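Replacing the overgrip on a badminton racket

Peel off the old tape from the top down and wipe the handle with a dry cloth. Leave the base grip alone unless it is torn.
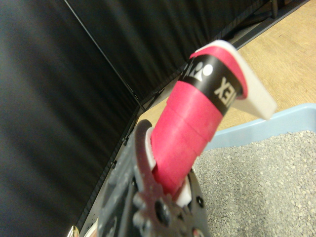 Start at the butt end with the tapered side of the new wrap. Go once around, then work upward at a slant - each turn should overlap the last by 2 mm. Keep a light, even pull. 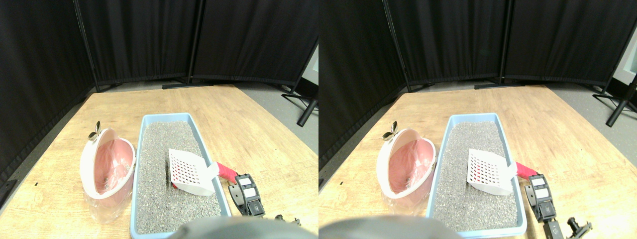
Trim the end level and fix it with finishing tape. If the wrap bunches up, unwind it and begin again.

Contact | © Dreka Racket Notes | Back to top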